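5 min read

The last good tablecloth

Grimholm, 24th November. Rain. The shop smells of starch and wet coats and Selma Yordanov is ironing, which she does standing up, eight hours, radio on low.

She rents out tablecloths. Has done since her aunt gave up the lease. Weddings mostly, then funerals, then whatever the town hall wants. There are 1,619 cloths on the shelves by her own ledger, and she can tell you which ones are sulking. Damask from the sixties. Seersucker. A pile of yellow rounds from a hotel that went under in June, still with the hotel's laundry tags.

Business is not great. People use paper now, or bare wood, or they buy polyester online and throw it out after. A polyester cloth is cheap as lunch. A linen one costs her $200 before she's even hemmed it, and she'll need to rent it 16 times to get that back.

"Then somebody puts a candle on it," she says.

Stains, then. Everyone asks about stains. Red wine is easy, cold water and patience. Turmeric is a nightmare. Candle wax you freeze and chip off with a butter knife, then brown paper and a warm iron. Lipstick on napkins, dish soap, work it in from the back. She won't touch bleach, it eats the thread and a year later you get a hole the shape of the spill.

The old Vasić mill up the valley used to weave for half the county. Closed now. She bought the last bolts at the auction, roughly 300 yards, and has been cutting them slow, a cloth or two a season. White, heavy, a small leaf in the border. Brides from Skistcombe drive over to feel it. Most of them go home and order the polyester.

Patterns come and go. Checks are back this year, grids too, black on white, which Selma puts down to restaurants. Florals are dead until spring. Nobody wants a fringe. She keeps the fringed ones anyway, bottom shelf, wrapped in tissue. 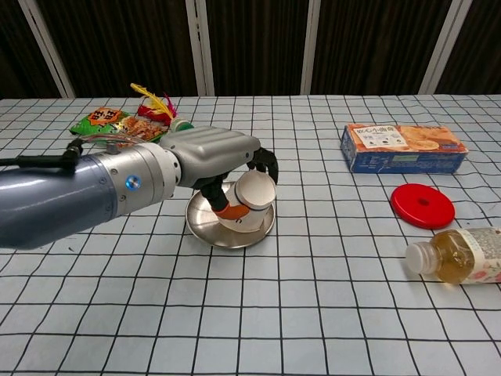 Gorazd Kneževič says a grid shows every crease and he would never put one out for guests, plain white or nothing, ironed on the table with the cloth already down. Selma has heard this before. She thinks ironing on the table is how you ruin a table.

What happens to the shop is anyones guess. The lease is up next year. Her neice helps out at Christmas but wants to be a dentist. There's been an offer for the linen, all of it, from a film company that would dye it brown.

She turned that down. Then rang back to ask how much.

COMMENTS (3)

Weronika Sikora: The freezer thing for wax works on wool too, go gently.

Krum Živković: My mother had Vasić napkins, still got four. Never shrank.

Arben Nikolaidis: Does she post? Need a 90 inch round for a christening.

RELATED
Who still mends umbrellas?
Cutach market to keep its roof
A short history of the napkin ring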